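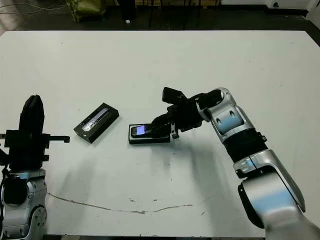 3. Containers, contents and table layout

3.1 Containers

Two types of black container were used in the packing tests at Wostitz. The first, referred to below as the Multhorpe tray, is a low rectangular tray with raised edges, into which a mobile phone is laid flat. The second, the Birnel box, is slightly larger and has a clear top through which the contents can be checked while the box is closed. Both types were kept in their delivered condition. No foam, paper or other lining was added, and the surfaces were wiped with a dry cloth at the beginning of each session.

The wall height of the tray is 10 mm. This is low enough for a phone to be gripped by its long sides after it has been set down, and high enough to stop it from sliding out when the tray is pushed along the table. The tray is longer than the phone. A phone that has been placed correctly may therefore lie anywhere along the length of the tray, and in the layout of Figure 2 it rests in the left half. We treat all such positions as equal provided that the phone lies flat and no part of it overlaps a wall.

3.2 Contents

The phone is a small black model with rounded ends. Black on black gives little contrast at the outline, and in preliminary work the boundary between phone and tray was hard to judge from above. The screen was therefore left on. A lit screen shows at once which face is up and which way the phone is turned, and it remains legible when the walls are in shadow. The drawback is that the screen timer had to be extended to cover a complete test.

Home | Contents | Previous section | Next section | References | Print

3.3 Table and lighting

All tests were carried out on a plain white tabletop under the ceiling lights of the room. No marks or guides were placed on the surface. Containers were put down by hand at the start of each test, and their angle to one another was allowed to vary up to 90 degrees. A diagonal starting position was common and was not corrected. The white surface makes the black containers easy to locate, but their top faces behave very differently from the table. Clear and glossy parts return the overhead light as narrow bright streaks, and these change place whenever the container is tilted. A streak can be mistaken for an edge. For this reason, the orientation of a container was always recorded from its outer outline.

3.4 Procedure and scoring

Each container type was tested 120 times. A test began with the container at rest on the table and ended when it had been released in its final position. Three outcomes were scored separately:

(a) seating, meaning that the phone or lid lay flat against its support;
(b) clearance, meaning that no part projected over the outer edge;
(c) displacement, measured between the starting and final positions of the container.

Displacement above 100 mm was scored as a failure regardless of the other two outcomes. Smaller values were entered as measured. Containers that ended with one side resting on another part were scored as unseated even where the overlap was slight, as the gap is difficult to see from above and tends to open further when a stack is formed.

Handling a container by one end raises a particular difficulty. The far end may stay in contact with the table while the gripped end is lifted, and the upper face then turns toward one side. Under these conditions the raised walls hide part of the interior, and any reflective strip in the surface becomes the most visible feature. Partial contact of this kind was recorded as a separate state, "inclined," and was not scored until the container had been released.

Figure 3. Black tray or case held by one side and lying partly on the tabletop, with a narrow light gray reflective strip in its upper face.

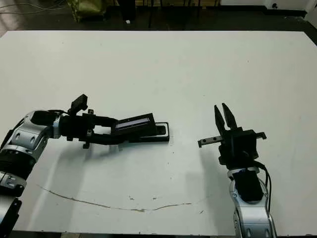 Cunha, commenting on an earlier version of this section, objected that the inclined state should be divided in two, one for containers held at the short side and one for those held at the long side. The objection is reasonable for deep boxes. With walls as low as those of the Multhorpe tray, the two cases led to the same seating result in our records, and a single category has been retained. The side of contact is still listed for every test in the supplementary table, so that the division can be made by readers who need it.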